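# Black clothes keep coming out of the wash with gray streaks

posted by **trondlow_laundry**, in Home & Household

I have a front loader that is 9 years old and I wash most of my black things together, cold, on the normal cycle. Since February almost every load has come out with pale gray streaks on at least one item. They are worst on the bigger pieces. T-shirts are usually fine.

The streaks are chalky. If I rub them with a damp cloth they mostly go away, but once the cloth dries there is a faint mark left. It is not lint, I know what lint looks like.

What I have tried so far:

- Running the empty machine on hot
- An extra rinse (helps a little)
- Turning everything inside out (moves the streaks to the inside, so I guess that counts)

I use a store brand powder, one full scoop per load. Our water is hard. The kettle needs descaling all the time. Is this the machine, the powder or the water? I would rather not buy a new washer if the answer is a different detergent.

---

**Fulora** wrote:

It's the powder. Cold water and a full scoop of powder is going to leave residue, and black shows it more than anything else. Switch to liquid and you're done.

---

**sauerland_basement** wrote:

Mostly agree with the post above, but I would not stop at changing the detergent, as you probably have buildup in the machine too. I had the same streaks in an older front loader and it took a few weeks to get rid of them completely.

Start with the drawer. Pull it all the way out - there is usually a tab you press down at the back - and look at the roof of the space it slides into. Mine had a crust of old powder up there that was breaking off in bits during the rinse. Scrub it with an old toothbrush and hot water. Clean the drawer in the sink while you have it out.

Then the drain filter, behind the little door at the bottom front. Put a towel and a shallow tray down first. Water will come out, more than you expect. If the filter is clogged the machine can't drain properly between rinses and the dirty water goes back through your clothes.

After that, run the drum empty on the hottest setting with a washing machine cleaner. I used Uveo, any of them will do. Run it 2 times if the water looks cloudy through the door the first time.

For the loads themselves:

1. Use liquid detergent, and less than you think. In hard water you need somewhat more than the bottle says for soft water, but a full cap is still too much for a half load.
2. Don't pack the drum. You should be able to get your hand in on top of the clothes. Large pieces fold in on themselves when it's full, and the powder gets trapped in the folds. That is why your T-shirts come out fine.
3. Skip the fabric softener on darks. It leaves a film of its own.
4. Close zippers and keep towels out of the load.

For the pieces that are already marked, rewash them with no detergent at all. If the marks survive that, soak them in a bucket with a cup of white vinegar to a gallon of cold water, then rinse well. Check the care label first and don't mix vinegar with anything that has bleach in it.

Last thing is checking. Wet black cloth hides everything, so wait until it's dry, spread each piece out in daylight and look at the wide flat areas. I do this on the bed before I fold anything. 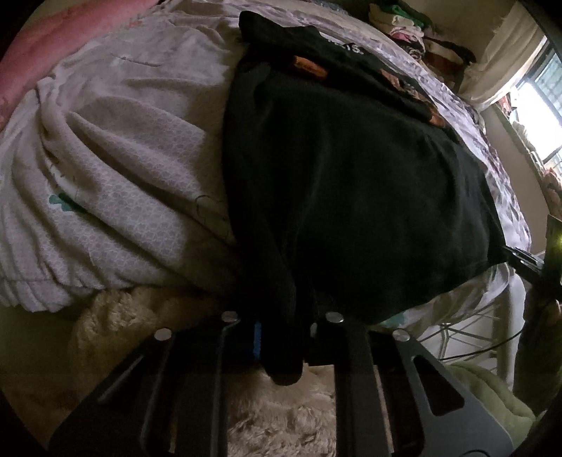
*Black piece laid over the bed, with the white lettering up on the folded band.*

Look along any folds too, and at seams and hems, where the cloth is doubled and rinses out last. If you only find marks there, go back to the extra rinse for a while.

One more possibility: if the streaks won't rub off at all and look the same wet or dry, it's worn dye from the fabric rubbing in the drum, and no amount of cleaning will fix that. Yours rub off, so I don't think it's this.

---

**kettle17** wrote:

Also check your hot water. If your hot supply is turned down low the "hot" empty cycle isn't doing much. Ours was, and the cleaner just sat in there and foamed. I wash darks on warm now instead of cold and haven't had streaks. Might fade them faster, I haven't noticed.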